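Trullcombe grip-pad trials: read before using

These are 138 clips comparing two fingertip pads, Fallow and Ellery, on the same hand-held two-finger gripper. Pridico's sheet says Ellery holds thin plastic rims better. I doubt our numbers show that. Lorraine Tomoana labeled everything in February, alone, so there is no second opinion on what counts as a slip.
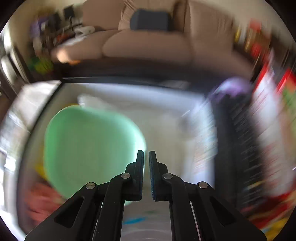

Can the slip labels be used to rank the two pads?

Only weakly. Fallow was run first, while the operators were still learning the tool, and practice alone could explain the gap.

Known problems: fast approaches smear the basin and anything packed beside it, and the fingertips often stay sharp when the target doesn't. Filter on blur before training. Grip force was never logged. The 8 clips in the "redo" folder have no pad label, so leave them out of any comparison.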